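Right, I promised several of you a proper thread on the Wiriya table-laying kit, and I have a pot of tea and a free evening, so settle in. It's going to be a long one (sorry, I have never managed a short one).

For anyone new: I look after the equipment side of things for a small run of supported-living flats near Plimbridge. We try out bits of kit that might help people in their own kitchens, and I write up what I think, good and bad. No one pays me for these posts and the kit goes back when we're done.

So what is it? Wiriya is a service more than a product. Westach, who put it together, lend you the software, a set of replacement fingers for the grippers you already have, a box of tableware in strong colours, and 14 hours of a real person's time over a video call. That last part is the bit I'd pay for on its own, frankly.

Our person was Ritva Ruotsalainen and she was a joy. She asked more about how our residents like their breakfast than about our floor plan. I've had suppliers who never once asked who the table was for!

Setting up took us a whole morning. The written guide is fine until page 40, where it starts talking about "the home pose" as though you'd met it before. You hadn't. Yuto Shimada, who was helping me, read the page aloud to me twice in increasingly dramatic voices, and then we rang Ritva.

(She has since sent us a one-page version, which I gather they're giving to everybody now. If you have the old guide, do ask for it.)

The fingers first. They're black, fairly tapered, and they swap on and off with a little key that I've already lost and found again in my cardigan. The old ones we had were hard and square and used to send a saucer skating off across the table. I much prefer these around crockery.

You need to keep them clean, mind. A smear of butter makes a real difference to how well they hold. The guide says wipe them every session and I'd say wipe them whenever you walk past.

Then the routines. You get a small library to begin with, things like plate down, bowl on saucer, spoon beside bowl, clear away. You string them together in whatever order suits the person. I found this part properly easy and I am someone who still writes the telly channels on a card.

Spoons are the hard one, as anybody who has tried this will tell you. A spoon lying across a saucer has its handle sticking out into nowhere, and it'll tip if you so much as breathe on the wrong end. Wiriya has a routine where the spoon is taken up and held upright before it goes anywhere else, and that's the one I kept asking to see again.

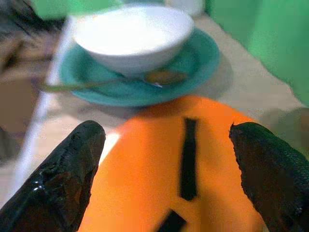
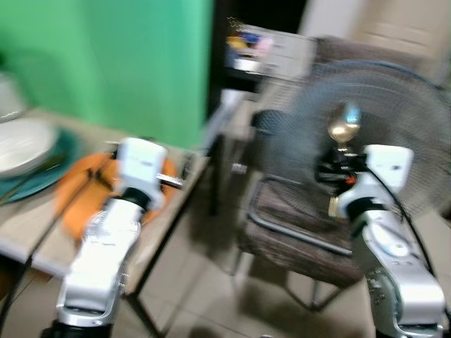
Speed, then, as I know Tõnu Adomaitis is going to ask me in the replies. It's slow. A full place setting took us 55 minutes on the first go, most of which was us stopping it and fretting. By the end of the loan we were well below that, but if you're hungry and in a hurry this is not your friend.

My other grumble is the tableware. The strong colours help, I do believe that, but a couple of our residents have had the same cups and bowls for years and don't want to eat off somebody else's. You can add your own things to the library. It takes patience and a good lamp, and shiny metal was the fussiest by far.

I compared notes with Aatos Pesonen over at Kosby, where they had the kit before us. He found the same with the shiny things, and he also says to leave the lighting alone once you've got it how you like it. Draw the blinds, put the lamp on, and then don't let anyone "just open them a crack".

On price: it's a monthly hire with 2 months as the shortest term, and the hours with Ritva are included in that. I won't put our figure up here as I'm told it depends on how many flats you're covering. Ask them for the small-site rate, by name. It isn't on the web page.

Would I have it back? Yes, for the flats where someone would like to lay their own table and can't manage the reaching. I wouldn't bring it in for a shared dining room.

Joonas Kettunen asked whether it'll work with a single arm. Westach told me yes for plates and bowls, with fewer of the spoon routines available. I haven't tried it that way myself so please check with them first.

We've booked it again for November, and I'd like to have a go at egg cups. If any of you have managed egg cups, with any kit at all, my messages are open and I'd love to hear how you did it.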